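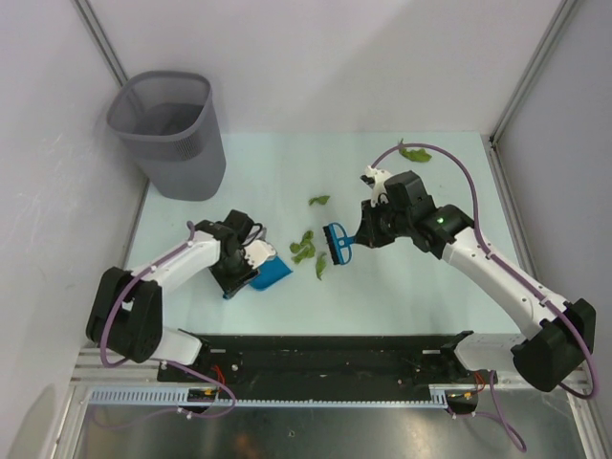
Lab Robotics, unit 4 — Rules for the shared two-arm cell
Notes for the March 2019 intake. L. Van Acker, with corrections from Veerle Nijs.

Read before your first slot. Slides had half of this, the rest I said out loud and some of you were still finding chairs.

1. Why rules at all

Small arms, yes. Slow, mostly. Still pinch fingers, still pull a cable out of a connector at full stretch. Two arms in one workspace is a different case from one arm — each is an obstacle to the other, and neither knows it unless you told the software. Risk assessment covers the whole cell: both arms, the tools in the grippers, the object, the table, you.

The tool counts. A gripper holding a dustpan has a longer reach and a different shape than an empty gripper. If your collision model stops at the fingertips it is wrong the moment you pick something up. Most common fault in last May's reports, by far.

2. Standards, very short version

ISO 10218, parts 1 and 2. Part 1 is the robot, part 2 is the system and how it is put together. We are integrators the second we bolt things to a plate, so part 2 is the one you should open.
ISO/TS 15066 — collaborative operation. Contact limits by body region. Don't memorize the table, know how to find it and how to read it.
ISO 12100 — general risk assessment. Start there if the word "hazard" is still fuzzy. Hazard, hazardous situation, harm: three different things, I will ask.

A standard doesn't make the cell safe. You do the assessment, you write it down, someone else reads it.

3. Before power

Walk the cables. Every clip, both arms, base to wrist. A loop has to be long enough for the full move and short enough not to catch on the other arm. Move the arm by hand through the worst pose and watch the cable, not the gripper.
Look along the rack and mounting plate. Crumbs, screws, bits of leaf. Anything in the teeth comes out now.
Bare wires or a loose board: stop, tag it, tell Veerle. No tape fixes.
E-stop tested by the person who will be holding it. Each session, also if the last group "just did it".
Hair, sleeves, lanyards.

4. During a run

One person runs, one watches. Watcher has the stop and does nothing else. No phone.
Nobody reaches in while the drives are on. Dropped object stays droped until the arms are parked.
First run of any new program at 10 percent speed. Then again at 10 percent with the real tool in the gripper. Then you may ask for more.
Bimanual tasks (sweeping is ours this term): write down which arm holds still and which one moves in each phase. If both move, say what keeps them apart. "They never collided so far" is not an answer.
Light wet things like leaf stick to bristles. Expect it, plan a clear-off pose away from the other arm.

5. Task rules for sweeping

Pan arm goes first, settles flat, then reports ready. Brush arm waits for that.
Limit the downward force on both tools. Pan pressed too hard will flex and then jump.
Stroke ends before the lip of the pan, with a margin. Your margin, your number, justified.
Dumping into the bin: fix the bin position in the program AND check it by eye. Bins get nudged.
Failed grasp = open, retreat, start over. No second squeeze from a bad pose.

6. Logging

File name is group, task, run number. Not "final2".
Keep the bad runs. The Skendham group handed in 158 runs with every failure marked, and theirs was the only set Rimusora could use afterwards for the comparison. Groups that deleted failures had to redo them.
For each stop: time, who pressed, what they saw, what was changed after. One line is fine, blank isnt.

7. After

Park both arms, drives off, then hands in. Tools out of the grippers — a gripper left closed on a handle overnight is a complaint waiting for me in the morning.
Wipe table. Food waste goes out, not into the drawer.
Sign the sheet.

For next time: read Ventura chapter 4, on speed and separation monitoring, skip the derivation. Bring a one-page hazard list for your own task, at least 10 entries, each with severity, exposure, and what you'd do about it. Handwritten OK if I can read it. Brastanville students, your slots are on the other sheet by the door, don't book on this one.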